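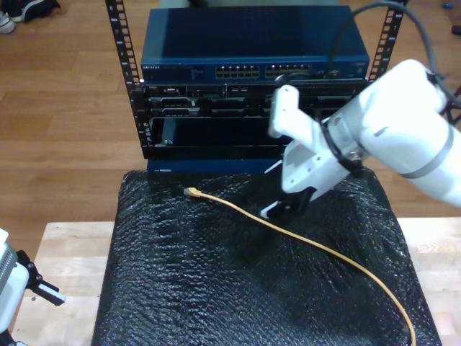
Rule 3 said that no arm could touch a cable until a person had said its name out loud. Ivana Medina had written the rule herself, in July, and now she had to follow it with Neville Entwistle standing behind her holding the clipboard. She looked at the cable lying across the black padding, one end near the foot of the rack and the gripper just over it.

"Yellow," she said.

"That's a colour," said Neville. "The name's on the sheet."

She found the sheet. "Crabtree 128."

"Thank you." He made a tick.

The arm stayed where it was. Rule 4 was a wait, long enough for anyone in the room to object. Ivana had fought for that one at Skunov, where they didn't have it, and where an arm had once pulled the wrong lead and put a clinic's phones out until morning. She had been the one at the desk. She had written 161 pages about it afterwards, and Skunov had thanked her and put them in a drawer.

Neville had read them. He'd never said so, but the wording in his audit forms was hers, down to a comma she had always regretted.

"Any objection?" he asked.

"There's only the two of us."

"Any objection?"

"No," said Ivana.

"None from me." Another tick. "Go on, then."

She put her thumb on the release and didn't press it. "What would you do if I skipped it? If I just ran the job."

"Fail you."

"Even if it went in clean?"

"It'd be a clean job and a failed audit." He turned the page over to see if there was anything on the back. "You wrote that. Section 2."

She had forgotten Section 2. She remembered the kitchen table she'd typed it on, and the tea going cold, and her sister asking if she was coming to bed.

"You could take the comma out," she said. "In the first line of the form. It shouldn't be there."

Neville looked at the form for a while. Then he uncapped his pen and crossed it out, and put his initials in the margin beside it.

Ivana pressed the release.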